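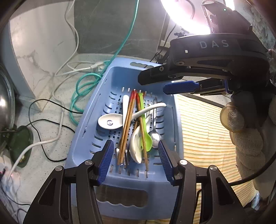
Got engaged in July and have now read enough wedding advice to form a view. The view is that most of it is written by people selling chair covers. A thread, 1/ or however many this ends up being.

Starting with the venue quote. We asked Hindbridge for a price for a family lunch. Fine, quick reply, reasonable number. A mate asked on our behalf for the same room, same hours, same food, and used the word "wedding". The quote came back $634 higher. I asked what the extra covered and was told "peace of mind".

I followed up and asked whether the lunch people were getting no peace of mind. Still waiting on that one.

To be fair to them, there may be real costs. Weddings run late, people fuss, somebody's uncle wants the microphone. If that's the reason, put it on the quote as a line and I'll pay it. I just don't like paying for a mood.

Next, the checklist. Skitenar is the planning app everyone recommends, and the minute you put in a date it gives you 100 tasks. I went through the lot over a pot of tea. A fair few of them are "book a supplier", and the supplier it suggests is whoever has paid to be at the top.

One of the tasks was "choose your wedding colours". Another one, further down, was "revisit your wedding colours". I hadn't visited them the first time.

It also sends reminders at 6 am. "You're falling behind!" Behind who? It's our wedding. We can't come second.

I deleted it and wrote our own list on the back of an envelope. Celebrant, paperwork, food, somewhere to sit, music, a way home for my nan. There were a couple more after that but you get the idea.

A few people have replied saying the app kept them calm. Happy for you, truly. I'd only ask if you were anxious before you downloaded it.

Now the stress products. Flida does a "bridal calm box": a candle, a sleep spray, a journal and a card telling you to breathe. I looked for any sign that it works and found two reviews. One was about the postage. The other said the candle smelled nice.

My own theory, which I can't prove either, is that I'd feel calmer with fewer things to decide and the price of the box still in my account.

Guest numbers. Every guide says invite extra because a fifth won't come. Where does that come from? I asked three recently married friends and got three different answers, one of them being "everyone came, plus a baby". We've got room for about 100 and we're inviting the number we can feed.

Credit where it's due. Mac Carthaigh, who are doing the flowers, told me half of what I'd saved from the internet would be out of season and dear, and asked what I'd spend if I didn't care what anyone thought. Then they quoted for that. First supplier so far to talk me down.

Will they turn up with what they promised? Ask me after. I've got it in writing, with a cancellation date, and I'd suggest you get the same from anyone who calls you "lovely" in an email.

Someone's asked if I'm even excited. Yes, very much! I'm looking forward to being married and to the lunch. It's the bit where strangers tell me how nervous I ought to be that I could do without.

Muting this now. If you work at Hindbridge, my email's the same as it was.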